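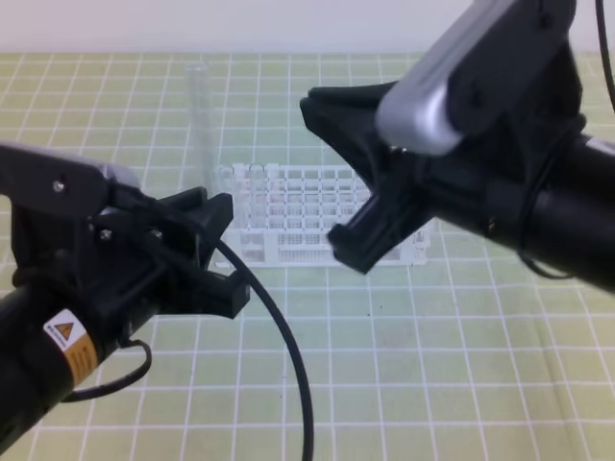 Search the archive Search Advanced

Hi all, and thanks to Seon-mi for the nudge. I've finally got proper results for the two-arm handover policy, so I'll dump them here before I forget what I did. We trained on 3,902 demos in the end, all teleoperated, with the action chunk cut down to 10 steps. Everything was done on the pale green mat with the white grid, and I know Cristóvão worried the policy would just learn the lines, so I shifted the rack by a few squares between batches. The bit that still bothers me is the clear stuff. The tall cylinder behind the rack all but vanishes against the mat, and the two little tubes aren't much better, you only really get the rims!

On 4 July 2020, Jong-dae Shin wrote:
> Did you ever try it with the smaller set? I'd be curious whether
> 2,000 demos gets you most of the way. Also, are you still masking
> out the cylinder, or does the network get the raw view?

Yes to the first. With 2,000 it reaches the rack fine but dithers over the tubes, opening and closing the jaws as if it can't make its mind up (rather sweet to watch, useless as a method). The full set mostly cures that. And no masking any more, it's the raw view throughout. I ran 4 seeds and one was plainly worse than the others, so please don't quote my averages yet.

Seung-woo, could you send me the Omholm depth code when you get a minute? I'd like to try it on the cylinder before October. Mal-soon has the Kioko logs if anyone wants a poke at them.

Cheers for now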